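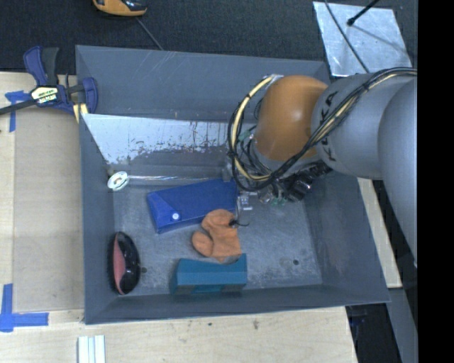 Chapter 7
Learning to Grasp from Many Tries

By this point in the book you can move an arm. You can plan a path for the wrist, keep the elbow away from the wall, and stop where you meant to stop. Now comes the part I have been looking forward to since Chapter 1: picking things up!

Reaching into a bin of mixed objects looks like a small step from what you already know, and it opens up a whole new set of questions. A long thin rod, a case with a flap, and a soft piece of orange fabric can all lie within a hand's width of each other, and each one asks for something different. The rod is shiny and translucent, which is hard on a depth sensor. The fabric has no fixed shape, so a stored 3D model tells you very little about where its edges are today. And the case may lie right against its neighbor, leaving the fingers very little room to get down between the two.

For a long time the usual answer was geometry. You built a model of every object, found its pose in the bin, and looked up a grasp that had been worked out ahead of time. Section 7.2 covers this approach with the respect it deserves, and it is still a fine choice when a line handles the same part all day long. In this chapter we spend most of our time on a different idea: let the arm try, record what happened, and train a network to predict which tries will work.

Our running case is the Stiltport study, carried out in Lins by Valquíria Quintana and Ilídio Henriques. They wanted to know how much a grasp predictor gains from seeing more kinds of objects, compared with seeing more tries on the same objects. It's a lovely question, and you can explain it to a friend in one sentence. They trained one network on 900 tries spread over 177 objects and a second network on 900 tries with a much smaller set. Then they tested both on objects neither one had met.

The first network won by a clear margin on soft items and cases. On rigid items the two were nearly even, and we will spend a good part of Section 7.5 on why that might be. (Have a guess now and write it in the margin. It's fun to come back to.)

Before you read on, look again at the bin itself. Its walls slope, and that matters more than most students expect. An object against a sloping wall can be approached from fewer directions than one in the open middle, and the wrist, with all its cables and hoses, has to fit in there too. A predictor that scores only the fingertips will happily suggest grasps the rest of the arm cannot reach. Section 7.4 shows how to add a reach check without slowing everything down.

What you will need: the camera model from Chapter 3, collision checking from Chapter 5, and a little probability. If Bayes' rule feels rusty, Appendix B has a short refresher by Marlene Evangelista.

7.1 What Counts as a Grasp?

Suppose the fingers close, the arm lifts, and the object slips out at the top of the motion. Do we record a success or a failure? Quintana and Henriques chose a plain rule: the object must still be held 2 seconds after the lift ends.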